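Trovora Institute of Municipal Studies
Local Area Traffic Management - Unit Notes 2: Residential Parking Permits and Kerbside Allocation
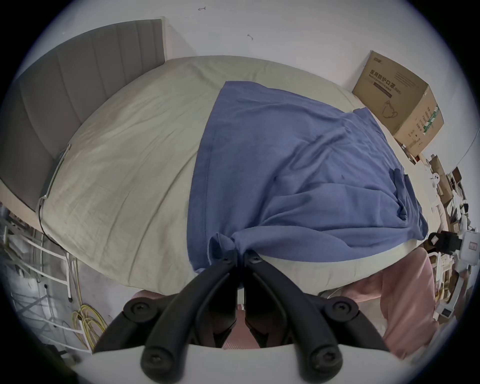
2.1 Scope

These notes cover the allocation of kerbside space on local streets where demand exceeds supply for part of the day. Arterial roads, clearways and off-street council car parks are dealt with in Unit 4. Read the Tindberg Street case material before the tutorial.

Kerbside space on a local street is normally shared between residents, their visitors, tradespeople, deliveries, commuters and customers of nearby shops. A permit scheme alters the order of priority between these groups. It does not add spaces, and a council that issues permits without limit will reproduce the original shortage under a different sign.

2.2 Terms

Supply: the number of legal parking spaces on a street segment, measured after deducting driveways, hydrants, bus zones, loading zones and statutory setbacks from intersections.

Occupancy: vehicles parked divided by supply, recorded at a stated time.

Turnover: the number of different vehicles using a space over the survey period.

Overhang: permits on issue in excess of supply within a permit area. Some overhang is expected, as not all permit holders are parked at home at the same time.

2.3 Survey method

Surveys are done on foot by partial number plate, one pass per interval. The interval should be no longer than half the shortest time limit under consideration. A 2-hour limit therefore needs a pass at least once an hour. Where school traffic is suspected, add passes at drop-off and pick-up.

Avoid public holidays, school holidays and days of roadworks. April is a poor month in most years, with Easter and the term break both likely to fall in it. If a survey has to be run then, record the reason in the report and repeat the pass for at least one segment later in the year.

Record each side of the street separately. Averages across both sides hide the common case in which one side is unrestricted and full while the other is signed and half empty.

2.4 Case: Tindberg Street precinct

The precinct is bounded by Arruda Road to the north and the rail line to the south. It is made up mostly of detached houses, with a row of older terraces near the station that have no off-street parking. Supply is 200 spaces. At the time of the review there were 475 permits on issue, a ratio of 2.375 permits to each space.

Residents' complaints concerned three matters: commuters parking before the morning peak, vehicles across driveways, and permits used by people who had moved away. The first two are enforcement matters. The third arose from the rules of the scheme itself - permits had been issued without an expiry date and were not tied to a number plate.

The options put to council were:

(a) retain the scheme and increase patrols;
(b) cancel all permits and reissue them annually against proof of residence and vehicle registration;
(c) as for (b), with a cap of 2 permits per dwelling and none for dwellings approved with reduced on-site parking.

Option (c) was recommended. Note that the cap on its own does not guarantee a lower total. Students should work out what further information on dwelling numbers and garage use would be required before estimating permits on issue after the change.

2.5 Signage

Permit zone signs must state the area identifier, the hours of operation and the time limit for vehicles without a permit. Split panels with more than one time limit are a frequent ground for infringement reviews and should be kept to a minimum. Repeater signs are needed after each side street, including laneways open to vehicles.

2.6 Preparation for tutorial

Read the Zorkau kerbside survey, sections on turnover and late-evening occupancy.
Draft a one-page survey plan for the terraces end of Tindberg Street, giving intervals and segments.
Bring a marked-up plan of any local street showing setbacks and the resulting supply.

Survey plans are due by 5 pm on Friday, January 31, 2025. Submit as a single file with the unit code on the first page.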